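Droltlow says its new smoked pepper flakes are hot enough. Hot enough for whom?

A 53-gram jar of crushed red pepper went on sale in Werndale grocery stores this May under the Droltlow name, with a claim on the front that it is "the only flake you'll need." Spice companies have said that sort of thing before. The jar gives no Scoville number, no pepper variety and no country of origin, only a row of three little flames with two of them filled in. 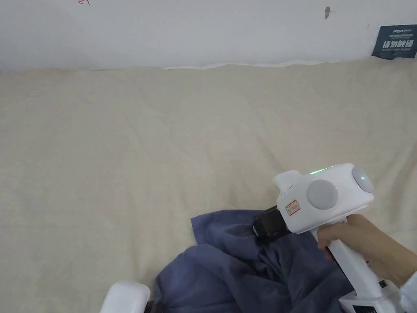
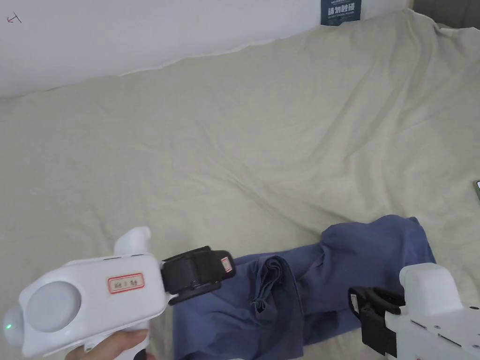
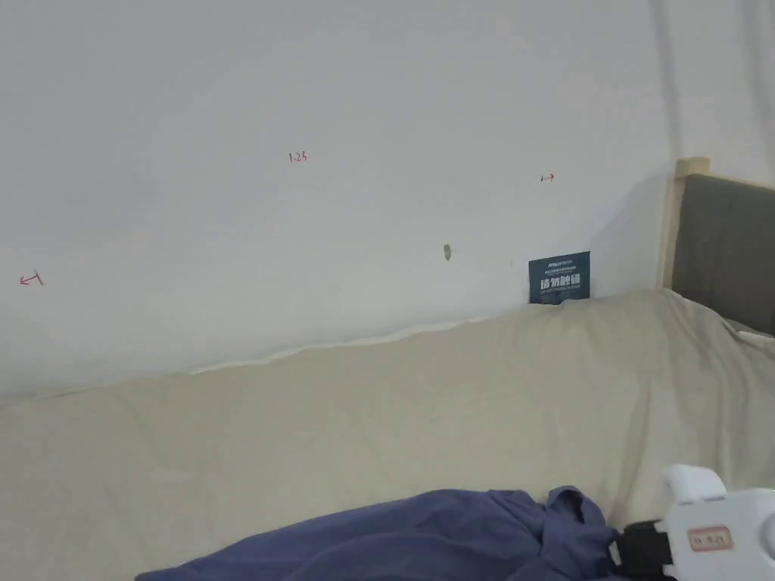
Asked what two flames means, the company sent a short written reply. Heat is rated "in house, by taste," it said, and the scale was built so that shoppers "don't have to think about chemistry." Fair enough, but a scale with three steps, drawn up by the people selling the jar, doesn't tell a cook much. Two flames from Droltlow could be milder than one flame from somebody else. The reply didn't say how many people do the tasting, or whether they are the same people from one batch to the next.

Bram Nijs, who buys dry goods for the Leemans shops, has stocked the flakes since they came out and isn't in a hurry to reorder. He says the first case was smoky and fairly sweet, good on eggs and on roasted squash. The second was a shade browner and had noticeably more bite.

"Peppers vary, I get that," Nijs said on Wednesday. "But then don't print 'always the same heat' on the back."

Those words are indeed on the back, under a recipe for pepper butter. Droltlow put the difference in color down to natural variation in the crop and said the flavor was within its limits. It wouldn't say what those limits are.

Then there's the smoke. The ingredient list reads "chili pepper, natural smoke flavor, salt." That makes it a different product from flakes made of peppers dried over a fire, and the word "smoked" in large type on the front doesn't help anyone tell them apart. Some cooks won't mind. Added smoke flavor tends to hit early and can take over a mild soup, so anyone swapping it into a family recipe may want to start with half the usual amount. The salt matters too if the dish already has soy sauce or broth in it.

A plain bag of flakes from Pomville, sold two shelves down at Leemans, lists one ingredient and names the pepper. It isn't smoky, and the flakes are coarser, with a few seeds left in. For stews and pickles it would do the same job, and a pinch of smoked paprika covers the rest.

Droltlow says 21 more stores will carry the flakes by the end of summer, along with a "three flame" version. The company hasn't decided whether the new jar will name the pepper.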